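Wrist camera (gripper testing)

A wrist camera is a small camera bolted to a robot arm just behind the gripper, so it sees more or less what the fingers see. I look after this page on the Potodik wiki, and I've tried to keep it useful for people choosing parts for a first arm. Where I lean on my own bench notes I say so, and you're welcome to argue with me on the talk page!

Background

Most hobby arms started out with one fixed camera looking down at the table. That works nicely until the arm gets in its own way (which is most of the time, if you're reaching into a box). Moving the camera onto the wrist fixes the blocked view and brings new trouble: everything the wrist does, the picture does too. Turn the gripper and the whole room turns with it.

Grippers compared

In January I ran two grippers on the same arm with the same wrist camera. The Burkik is a plain two-finger parallel gripper, stiff and quick to close. The Pakasex has soft, curved fingers and is a lot kinder to paper and cloth, but the fingers are wide and they eat up a good chunk of the view. I did 16 grasps of each test item with each gripper, logged from the same controller, a Vávra board with the stock settings.

The Burkik won on anything with flat sides. The Pakasex won on scraps, folded napkins and a very annoying sponge. I wouldn't call either one the better gripper – I swap them depending on the week.
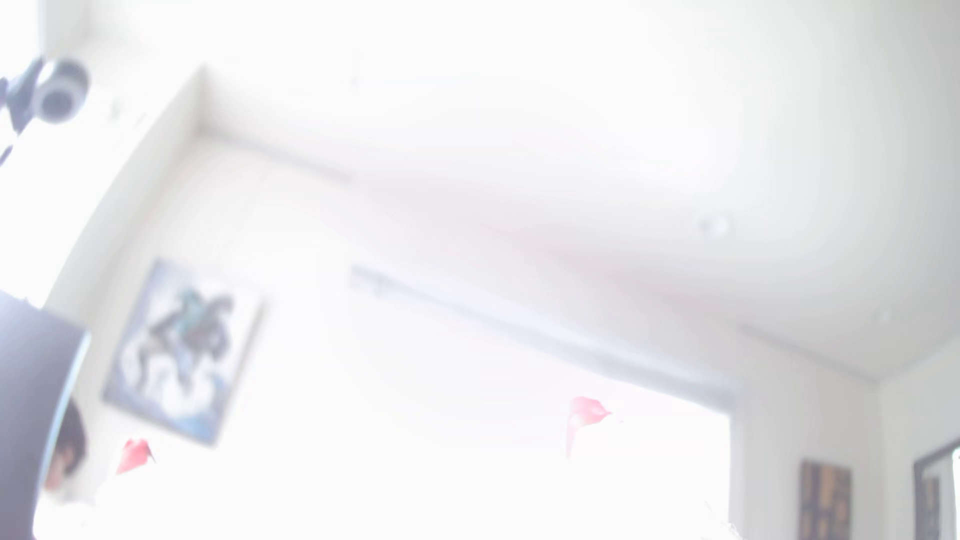

Blur is the thing that surprised me most when I moved from a fixed camera to a wrist one. A fast swing smears every edge, and a bright window pushes the exposure around so badly that white walls and ceiling melt into each other. Slowing the wrist helps a lot. So does locking the exposure before a run, though you then have to live with dark corners elsewhere. Tilt is easier to deal with, as the controller already knows the wrist angle and can turn the picture level again for you.

Frame counts

My full January log has 2,702 frames in it. I kept 2,000 for comparing the grippers and put the others in a separate folder for blur tests, and I'm glad I did, because I keep going back to them.

Mounting

Keep the cable on the outside of the wrist joint and leave a loop of slack. Check the screws after every long session. If you switch grippers, redo the hand-eye calibration, even if the camera itself hasn't moved – the fingertips have, and your offsets will be wrong.

See also: Parallel gripper, Soft gripper, Exposure lock, Hand-eye calibration

Last updated February 2022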